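Porska Suture Practice Pad: five months in
Jul 12, 2024

I go through practice pads the way other people go through running shoes, so when Rin Hirano from my skills group told me she'd switched to the Porska I figured I'd give it a try. The store page had 929 reviews when I ordered, and half of them seemed to be people saying they hadn't opened the box yet! So I waited. I've had mine since February and I think I can say something useful by now.

Quick background: I'm in my second year of training, I'm left-handed, and I have no patience for pads that feel like a pencil eraser. My last one was a Jelletti. It was fine for about a month, and then every stitch started pulling through and leaving a little trench behind it. I kept taping the underside. Antigoni Papadakis, who teaches our Thursday lab, took one look at it and put it in the trash.

The Porska is softer on top and firmer underneath, and it comes with that pinkish-red color that makes black thread really easy to see. I didn't expect to care about the color, but my old pad was a pale beige and under a bright lamp it washed out completely.

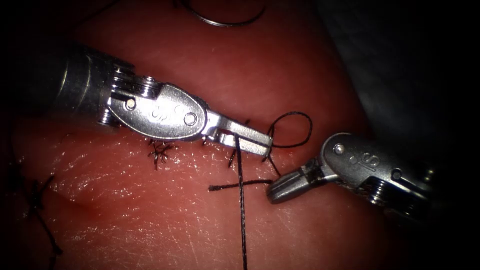
Black suture thread over the Porska pad.

I like to work with the surface damp. The instructions in the box (one folded sheet, tiny print) don't mention water at all, so do this at your own risk, but a damp pad is slippery in a way that makes you pay attention to your tension. You do get glare. If you have a lamp on a flexible neck, bring it down low and off to one side and it gets a lot better.

Closing is where this pad won me over. The edges come together without a fight, and if you pull too hard they pucker right away, so you know you've overdone it before you've moved on to the next one. For simple interrupted stitches across a straight cut, it's the nicest surface I've used at this price.

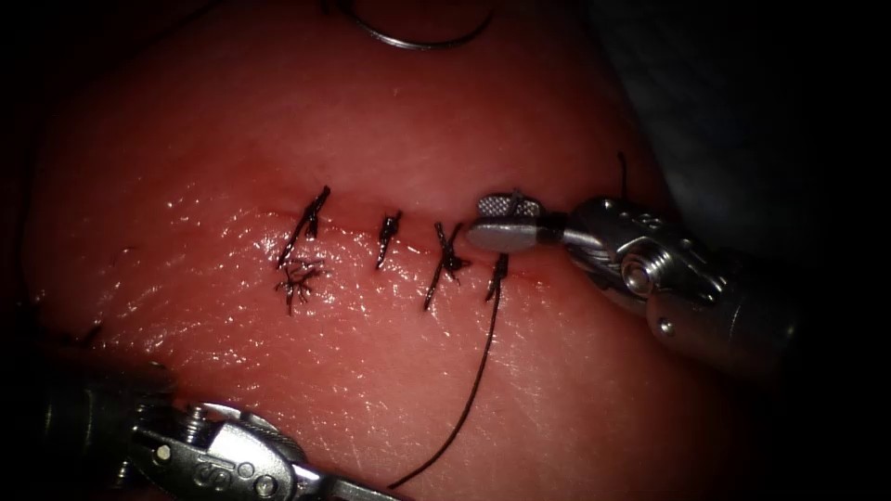

Tails are my weak spot, by the way. I leave them too long, or I trim one side and forget the other, and Antigoni will circle them with a marker if she's in that kind of mood. The Porska won't fix that for you, but at least you can sit back afterward and read the whole line, first stitch to last, and see which knots are sitting on the cut and which have wandered off. Shota Yokoyama in my group swears his knots lie flatter on this pad than on the Deden one the school buys. I've tried both back to back and can't say I feel it.

Thread is sold separately, which annoyed me. I've been using Wada black, the cheap stuff. It handles well enough, but it will tangle the second you stop watching it, and if you park your needle near the loose strands you'll be fishing it out again. A curved needle goes in cleanly. You need a little more wrist than on the Jelletti for the last bit of the arc, I guess because of the firmer layer.

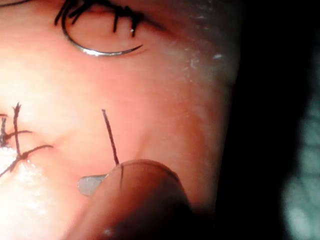
What I don't love

The smell, for the first week. Air it out on a windowsill. Also the storage bag is a joke - the zipper on mine split the second time I used it and the pad now lives in a lunch container.

It picks up lint like crazy, too. Dog hair, sweater fuzz, everything. Rinse it and pat it with something that doesn't shed (not paper towel, ask me how I know).

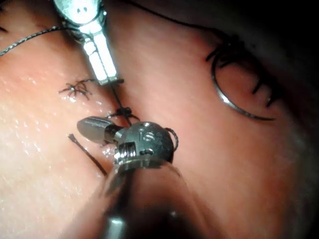
Cheap thread and this pad aren't a perfect match, either. The surface has a bit of grab to it, and if your scissors are even slightly dull you end up with fuzz where a clean end should be. Look at the knot there, with those few tiny frayed fibers sticking out around it, and you'll see what I mean. It's only cosmetic, but it bugs me. Minoru Higuchi lent me his good scissors for a weekend and I had a lot less of it, so I've ordered a pair.

Would I buy it again? Yes, and I probably will before finals. I'd skip the 2-pack unless you're sharing, though, as the savings are tiny and the spare takes up drawer space. If you're brand new and just want to learn a square knot, tie it around a chair leg for a while first and save your money.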